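Religion 214: Congregations in Context
Term project report, 16 Feb 2023
Orysia Kravets and Melaniia Tymoshchuk

# Who Gets to Be a Deacon? Two Churches Read the Same Paragraph

## What we set out to do

Our proposal promised a study of church leadership "from the apostles to the present." Our instructor wrote "perhaps narrower" beside it, and the result is a comparison of how two congregations in Tranwood understand the office of deacon. Both base it on 1 Timothy 3:8-13. Both are certain the passage is plain. They have arrived at arrangements so different that a deacon from one would have very little to do on a Sunday at the other.

## The two congregations

Dilton Road Chapel has 33 members, no paid minister and a set of hymnals older than either author. Cattaneo Street Church has a membership roll of 330, a parking lot and a strategic plan. We attended services at each through the fall and interviewed deacons and former deacons at both. We also read whatever minutes we were allowed to read. At Dilton Road this meant all of them. At Cattaneo Street it meant the ones without the budget attached.

## What the text says, and doesn't

The Greek word *diakonos* means a servant or attendant, and most of the time the New Testament uses it without any hint of an office. In 1 Timothy it sits beside a list of qualifications: serious, not double-tongued, not given to much wine, not greedy. The list covers character in some detail and says almost nothing about duties. Readers often fill the gap from Acts 6, where seven men are chosen to oversee the daily distribution to widows. Acts 6 uses the related verb "to serve" and the noun for service, but never calls the seven deacons. We raised this in four interviews and were thanked for it in none.

Dilton Road reads the two passages together. A deacon there looks after people's practical needs, and the elders handle the teaching. Cattaneo Street starts from the same chapters and ends with a board. Its deacons approve spending above $500, hire the minister and meet monthly under an agenda that, on the evidence of the minutes, has never once been finished.

## Service as a working definition

We asked each person what a deacon had last done in that role. The Dilton Road answers were nearly all physical: driving someone to an appointment, clearing a gutter, staying late to clean. One man was embarrassed by the question and wanted to talk about Philippians instead. We let him, and it was the best interview we had.
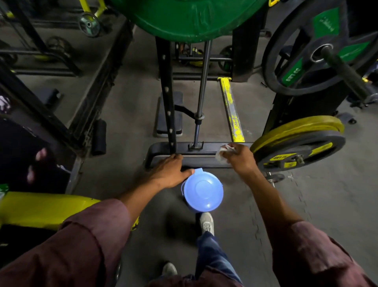

*Fig. 1. Bucket and cloth at the base of a weight machine.*

At Cattaneo Street the usual answer was a meeting. Melaniia thinks we should be fair about this, and she has a point. A large church with a leaking roof and a payroll needs people who will sit through the meeting, and few of them appeared to be enjoying it. Several described the board work as a burden carried for others, in language close to what we heard at Dilton Road about gutters.

## The question of women

Verse 11 begins "women likewise" or "their wives likewise," depending on the translation, since the Greek noun can mean either. Romans 16:1 calls Phoebe a *diakonos* of the church at Cenchreae. Cattaneo Street has ordained women deacons for years and cites Phoebe often. Dilton Road has none and reads verse 11 as referring to wives. It does, however, have a woman who organizes every hospital visit and holds the only complete set of keys. When Orysia asked what her title was, she said she had never needed one.

## Problems with our method

Our sample was small, and at Dilton Road it included most of the people who were awake. We relied too heavily on Ornetti's course reader for the Greek, as neither of us has gotten beyond the second semester. We also went in expecting the small church to look humble and the large one to look corporate, and our early field notes read accordingly. We have left two of them in the appendix as a penance.

We would have liked to interview people who were asked to be deacons and declined. Cattaneo Street knew of several but would not give names. Dilton Road knew of one, and he moved to another state.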